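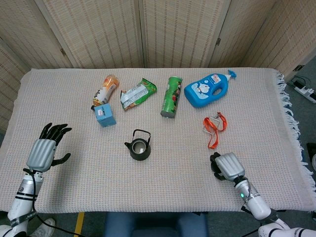 4.2 Remote demonstrations and what they are worth

Earlier reports on the Brololura hand describe remote control as a cheap and nearly neutral way of getting a task into a robot. The operator wears gloves, the hands follow, and the log is treated as a record of how the task is done. We began with the same view and no longer hold it.

Our tabletop set contains 1099 demonstrations, all recorded through the Vodetell glove interface. After review we kept 700. The usual reason for dropping a log was hesitation: the operator opened the fingers, stopped above an object, moved away, and came back from another side. Palamarchuk, the labeling tool we used, marks these logs as complete because the object ends up where the instructions say it should. A policy trained on them learns the stopping as faithfully as the grasp.

Some of this can be put down to the objects. In the layout of Figure 2, the teapot has a thin wire handle arched over an open top, and the orange lanyard lies in loops around a metal clip with one end trailing toward the right hand. A person picks up either one by feel. Our operators had no touch signal of any kind, only the head camera view, and in that view the fingers often hide the very part they are about to close on. The crumpled snack bag raises a different problem. It changes shape when gripped, so two demonstrations that look alike at the start may have little in common a moment later.

The cloth deserves a comment too. We chose a textured cover to keep objects from sliding, and it probably did. It also means that our success rates say very little about a bare table. The Provbridge benchmark does not state its surface at all, and we would be careful about setting its numbers beside ours.

We are also unsure how much of the reported skill belongs to the robot. Of the logs we kept, 464 came from the same operator, who had used the gloves for a full month before recording began in August. When we trained without those logs, the policy still reached for the right object but closed the hand too early, most often on the lying bottles. One reading is that we simply had less data. Another is that we had been copying one person's timing – and calling it general. The experiment as run cannot separate the two.

Guiding the arm by hand was tried as a check. It gave smoother paths to the table and almost nothing useful about the fingers, which the demonstrator has no good way to hold while also moving the wrist. We left these trials out of training and report them separately in Section 5.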